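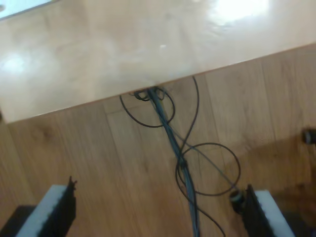
Visit to the Lalmont test shop, Drallurville, February 27, 2019

Deming Bai and I were shown the two-arm patching cell that Haiyan Xie looks after. We wanted to see how it is set up between jobs and what gets replaced.

Each arm has its own controller and its own zero routine. Xie homes them one at a time, left first, then runs both to a shared reference point and logs the offset. If the two logs differ by more than 2 mm, the wrist mounts are checked before anything else. In January one mount had worked loose, and the repair took 3 hours including recalibration.
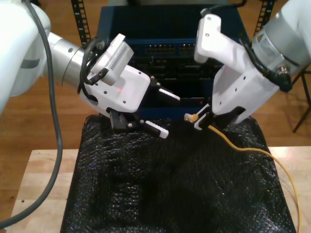

Finger pads are the main wear item. Xie changes them as a pair, cleans the seat with alcohol, and repeats the grip-width check at 1,000 cycles. The pads on both grippers are white, and the yellow Ethernet cable was held between the right-hand pair with its plug pointing left, toward the other gripper. Grip force for cable work is set low in the Flarkeck profile and is not shared with the rack-handling profile.

Cable routing is checked by hand at every start. Each arm is moved slowly to its end positions while the operator watches for tight loops at the wrist.

Spare pads: 148 in stock. Chenxi Shi is to send us the offset log format.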